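On the Care and Use of Foam Blocks

This journal has, over the past several seasons, given most of its attention to wooden sets. I have received enough correspondence on the subject of foam that a separate entry is warranted. What follows reflects my own practice and should be read as such.

I maintain a working collection of building blocks at Mornisbridge. The catalog stood at 3,202 pieces when it was last reconciled in September, and foam accounts for a modest share of it. The foam pieces are stored apart from the wooden ones, in shallow trays, one layer deep. Foam left under weight will take a set, and a cube that has taken a set seldom stacks well again. Trays purchased from Ondari have proved suitable. The deeper bins sold by Bajwa have not, and I have retired all 6 of mine.

Cleaning is a simple matter. A damp cloth and a little mild soap are sufficient for a matte surface. The blocks are pressed gently between two towels and left to air until the following morning. I do not recommend direct sun, which fades yellow first and red soon after.

With respect to building, I advise working within a marked area. A square of black tape on a plain white surface is inexpensive, easily removed, and gives the builder a fixed place to begin. The border should be wide enough to be seen at a glance. Foam is light and shifts readily when a neighboring piece is touched, so the outline also serves as a reference when a stack must be set straight. Start with one cube inside the square, settle it, and only then place the second.

Red, yellow and green cubes in front of the black square, and a yellow block standing on a red cube within it.

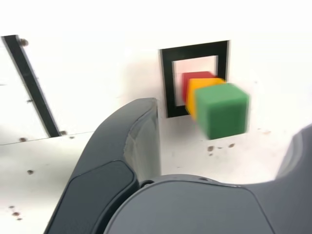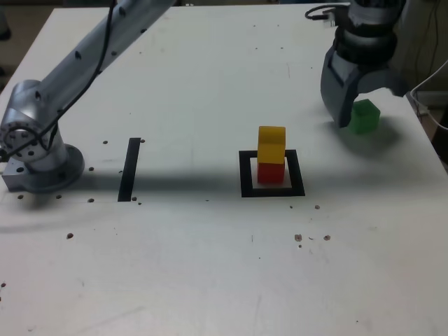 Readers have asked how high a foam stack may reasonably be taken. My own limit is 5. Beyond that point the softness of the material begins to tell, and the lower pieces compress unevenly — a difficulty one does not meet with beech or maple. Rounded edges make matters somewhat worse. Those who wish to build higher should consider a wider footing of four cubes, or a return to wood.

A note on replacement. I discard any piece with a torn corner, as tears spread quickly in handling. Matching an older green has become difficult, and I would be grateful to hear from anyone at Verbridge or elsewhere who holds surplus stock.

Recent entries
Sorting a Mixed Lot of 100 Wooden Blocks
Shallow Trays and Deep Bins Compared
Removing Old Tape From a White Tabletop
The Verbridge Exchange: Terms and Conduct

Contact | Copyright, all rights reserved | Back to top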